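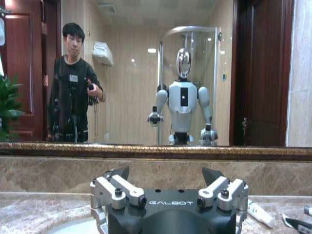
Limescale is patient, and I am not, which explains most of the state of our taps when we moved into the house in Flisham. The water here is hard enough to chew. My first instinct with any white crust is vinegar, and on chrome or a plain ceramic basin that does nicely. On a polished marble top, the beige and brown cloudy sort with a white basin set into it, vinegar is a very cheap way to ruin something expensive. Acid eats the polish and leaves a dull patch that no amount of rubbing will bring back. Lemon juice does the same, however natural it says on the bottle.

So, for the stone: warm water, a small squirt of washing-up liquid, a soft cloth. Rinse the cloth, go over it again, then dry it with an old tea towel. The drying is the bit everyone skips, me included, and it's the bit that stops the rings. 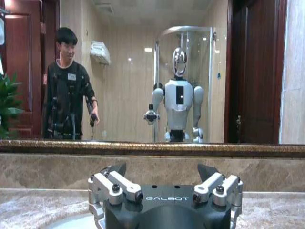 Marble by the basin: soap yes, vinegar no.

For the taps, soak a strip of kitchen roll in vinegar, wring it out well and wrap it round the spout. If the tap stands on marble, tuck a folded towel underneath first. Leave it 22 minutes (my old neighbour Sugeng Rahman swore by 20, but I always forget and go back late). Rinse with plenty of water and buff dry. Don't try this on brass or gold-coloured finishes unless you fancy a new colour.

Shower heads are easier. Unscrew, drop in a bowl of vinegar and water, half and half, and go and do something nicer. Poke out the stubborn holes with a cocktail stick. A pin works too, until it snaps off in there, and then you own a shower head with a pin in it.

Toothpaste splats on the mirror come off with a damp cloth and then a dry one. I have bought sprays for this. I have a cupboard of them.

Seul-gi Maeng wrote in to ask about rust rings from shaving foam cans. On ceramic, a paste of bicarb and water usually shifts them. On marble I'd ring a stone restorer, and in the meantime stand the can on a saucer. Ours has a chip in it and cost 36p at the Sterdale jumble sale.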